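Notas para la charla — ergonomía de mesa y pausas en el trabajo de precisión
Abril · notas de la ponente
Categoría: Salud laboral / Charlas y talleres

Arrancar sin presentación larga. Ya me presentan ellos. Directa a la pregunta: ¿a quién le duele el hombro ahora mismo? Esperar manos. No rellenar el silencio.

Contar lo del taller de Hollora. 18 puestos, todos con la misma mesa, misma altura, gente de estaturas muy distintas. Compraron sillas caras y las quejas siguieron igual. El problema estaba en el alcance: las cajas de piezas al fondo, brazo estirado todo el turno.

Idea 1 — la zona cómoda. Codo pegado al cuerpo, antebrazo apoyado, lo que se usa mucho dentro de ese arco. Lo que se usa 2 veces al día puede ir lejos. Hacerlo con ellos, que barran la mesa con el antebrazo. (Si la sala tiene butacas sin mesa, saltar y pasar a la idea 2.)

Brazo extendido = el hombro sujeta todo el peso, aunque la mano no coja nada. Diez segundos, nada. Una mañana, otra historia. Y si además la mano lleva algo encima, peor.

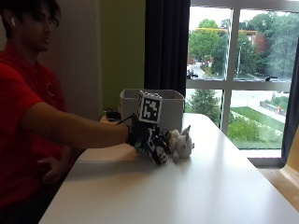 Idea 2 — pausas. Cortas y muchas. En Hollora probamos una cada 25 minutos, de pie, brazos abajo, mirar lejos. Al principio se reían. Ojo: no vender esto como milagro, decir claro que fue un taller y una temporada, sin grupo de control.

Cifra para la diapo: 144 partes de molestias revisados. Hombro y cuello por delante de muñeca. Decir que yo esperaba lo contrario, que iba buscando muñecas.

Idea 3 — la mano que no trabaja. Se olvida siempre. Colgando, torcida, o aguantando el cuerpo contra el borde. Preguntar dónde la tienen ellos en este momento. Aquí suele haber risas, aprovehcar y beber agua.

Si voy mal de tiempo: fuera lo de Flasov y lo de la luz. La luz da para otra charla.

Preguntas seguras: mesa regulable sí o no (depende, primero recolocar), reposabrazos (si no chocan con la mesa, sí), zurdos (las bandejas al otro lado, y ya esta).

Cierre: que cada uno cambie una cosa de sitio al volver. Pedir que me escriban contando cuál. Recoger el adaptador del proyector!!

Rirkness — formación y salud laboral · Contacto · © Rirkness, todos los derechos reservados · Volver arriba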